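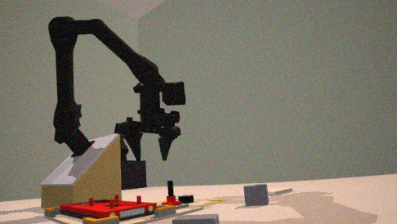 Escena de tablero con clavijas en Skodo, con el brazo sobre el pedestal inclinado.

Skodo 2: evaluación del paquete de transferencia de simulación a robot real

Publicado el 3 de marzo de 2025

Skodo es un paquete de escenas simuladas y rutinas de entrenamiento para tareas de inserción. Lo mantiene el grupo de Deepika Achari en Trendisley y acompaña a un trabajo firmado por Achari, Karthikeyan Murthy y Subbarao Unnithan. La tesis del trabajo es concreta: una política entrenada solo con imágenes sintéticas, con materiales casi planos y ruido de render deliberado, puede rendir en el robot físico tanto como otra entrenada con texturas de alta fidelidad, siempre que la geometría de contacto sea correcta. En esta reseña se examina la versión 2, tanto el software como el resultado que lo justifica.

Instalación

El paquete se distribuye con dependencias fijadas y un único archivo de configuración por escena. En una estación con una sola tarjeta gráfica la instalación se completó sin modificar nada. La documentación cubre bien la parte de simulación y mal la de calibración: el procedimiento para alinear la base del brazo ocupa un párrafo y remite a un anexo que no está en el repositorio. Houda Ragab resolvió el problema en nuestro laboratorio copiando el formato de transformaciones de la versión 1, que sigue siendo compatible.

Las escenas

Cada escena combina un brazo, un efector y un conjunto de objetos de manipulación. La de referencia incluye un tablero rojo con clavijas cortas, una clavija negra y esbelta sobre una base roja escalonada y varios bloques de colores apagados. El render es austero: el brazo queda casi en silueta, las paredes son lisas y el grano resulta apreciable en las superficies uniformes. Según los autores, el grano forma parte del método y se remuestrea en cada fotograma. Puede desactivarse con un parámetro, y conviene hacerlo al depurar colisiones.

El montaje en pendiente merece mención aparte. La mayoría de los paquetes comparables suponen una base horizontal. Aquí la inclinación es un parámetro más de la aleatorización, y la cinemática inversa lo respeta sin ajustes adicionales. Para celdas con el brazo montado en ángulo ahorra bastante trabajo.

Método

El entrenamiento consta de dos fases. En la primera, una política con acceso al estado completo del simulador genera demostraciones; la configuración publicada usa 2.944 episodios, de los que 1.464 superan el filtro de fuerza de contacto y pasan a la segunda. En esta, una política visual imita las trayectorias filtradas a partir de una única cámara fija. El filtro descarta los episodios en los que la pinza corrige la posición empujando contra el tablero, comportamiento que el simulador tolera y que en el robot real desplaza la pieza.

Es la aportación más sólida del trabajo. Al retirar el filtro y entrenar con todos los episodios, nuestra política aprendió a apoyarse en el borde del tablero y el rendimiento físico cayó de forma clara, aunque en simulación apenas varió.

Resultados propios

Finlay Tennant ejecutó 300 intentos de inserción en el robot físico, repartidos en tres bloques de 100: configuración por defecto, sin filtro de contacto y con texturas detalladas. El primer bloque terminó con 81 inserciones correctas, el segundo con 52 y el tercero con 79. La diferencia entre el primero y el tercero no permite ordenar ambas configuraciones, lo que concuerda con la tesis del artículo. La del segundo sí es relevante.

Los fallos del primer bloque se concentran en la aproximación final. La política alinea bien en el plano y calcula peor la altura cuando la sombra del brazo cae sobre el objetivo. El muestreo de luces del paquete se limita a una fuente principal; añadir una segunda exige editar el código de la escena.

Comparación con Broton

Broton ofrece un catálogo de escenas mayor y mejor soporte para pinzas de más de dos dedos. Su modelo de contacto es más rápido y menos fiable con holguras pequeñas. Para apilado o recogida de objetos sueltos lo seguiríamos prefiriendo. Para inserción, Skodo 2 es superior.

Limitaciones

El artículo informa de una sola semilla de entrenamiento en la tabla principal. Tampoco hay pruebas con piezas deformables ni con cámara en la muñeca, pese a que el paquete admite esa vista. La licencia impide redistribuir escenas modificadas, restricción que afecta a quien quiera publicar variantes junto con sus resultados. Hay una revisión prevista para mayo con el anexo de calibración.

Valoración: 7,5 sobre 10. Recomendable para grupos que ya dispongan de un brazo calibrado y trabajen en inserción con una cámara fija. Los datos de nuestros tres bloques están depositados en el archivo Odukoya.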